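By the Omora desk on May 5, 2024 in Articles › Celebrity Business

Els Claeys spent eleven seasons on the hospital drama Ullolside and left with a contract she had never read past page 3. She read it in full the year after the show ended. The document ran to 43 pages, and the clause that governed her repeat fees was on the second to last.

"It defined income three different ways," she says. "Gross receipts, adjusted receipts, and something called distributable receipts. I was paid on the last one. I had assumed I was paid on the first."

The difference was material. Distributable receipts, as the contract defined them, were what remained after distribution fees, dubbing costs, storage, insurance and a marketing charge that applied whether or not any marketing took place. Claeys's share was 2 percent of that remainder. For four straight statement periods the remainder was zero.

She did not sue. Her first step was to invoke the audit clause, which gave her the right to inspect the books once every two years at her own expense. She hired De Smet, a small accounting practice that handles royalty work, and the inspection took most of a summer.

"They gave us a room and a list of what we could copy," she says. "Anything outside the list needed a written request. We wrote a lot of requests."

The audit found that foreign sales had been booked in the period when cash arrived, while the costs tied to those sales had been booked when the deals were signed. Both methods were allowed under the contract. Used together, they kept the account in deficit. The producer, Stalus, disputed the reading and later settled on terms that Claeys is not free to discuss. She will confirm that her statements now arrive twice a year and that they contain numbers.
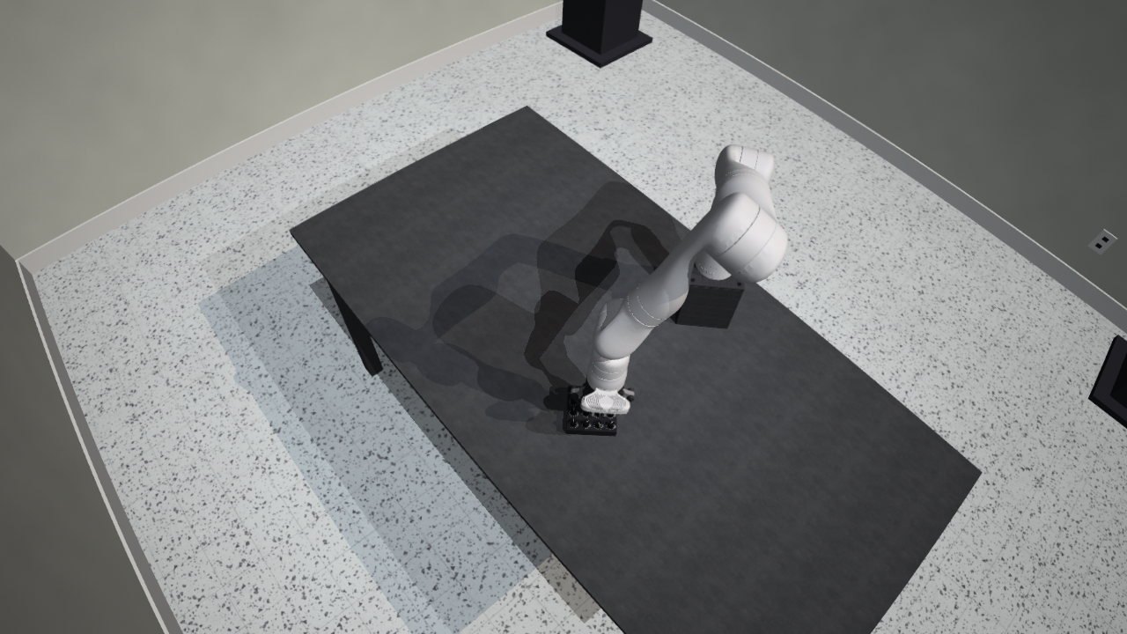

What she asks for now

Claeys has since taken smaller parts and negotiates the money side herself before the agent's lawyer sees it. Her standard request is a flat fee per rerun, fixed in advance, with no reference to receipts of any kind.

"A percentage sounds better at a dinner," she says. "A flat fee can be checked against a bank statement."

Producers accept the request more often than she expected. A fixed payment is easier for them to budget — it sits in the cost report from the first day — and it removes the need for an audit clause. When they refuse, she asks for a cap on deductions and a schedule that lists each one by name.

She keeps a spreadsheet of every broadcast she can confirm, with the channel, the date and the episode number. It has gaps. Streaming services do not publish viewing figures in a form she can use, and her newer contracts treat streaming as a single buyout.

Her next role is a supporting part in a limited series that begins filming in July. The contract is short. She has read it, and she sent back one page with changes.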